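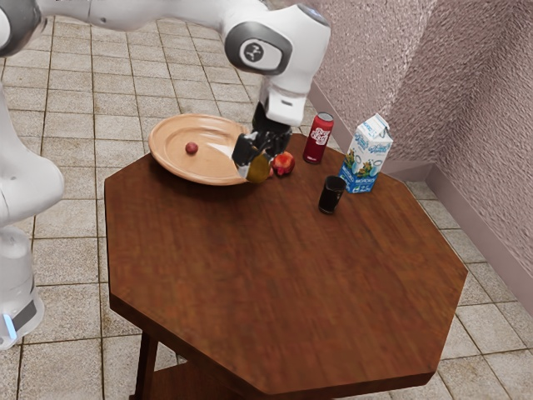

The Slow Return of the Village Pear

Search the magazine Type and press enter

Reading time: 2 min

In the hills behind Sondunetti, every house used to have its pear tree. The fruit was small and rather hard, and people kept it in the attic until winter. When the supermarket came to the valley, the trees stayed but the harvest stopped. In June I went to see what is left of them.

The local growers' group, Sterora, has made a register of the old trees. It has 689 entries at the moment, and 300 of them stand on land where no one lives anymore. Many have no name that anybody remembers, so they are written down by the name of the field.

The group grafts the best ones in winter and sells the young trees at the market in Ceton. Last season it sold 100 trees, mostly to families who came back from the city. The price is low, but a buyer must promise to give cuttings to a neighbor when the tree is big enough.

I tasted the pears only as preserves, for in June the new fruit was still the size of a walnut. The cooked ones are excellent — dark, a little sour, with a taste of tea. The older people eat them with hard cheese and say that a fresh pear is a thing for children.

Not everything goes well. Fire blight took a whole row near the river two years ago, and pruning a tall old tree is work for a strong person with a good ladder. The next grafting course starts in winter, and the places are already taken.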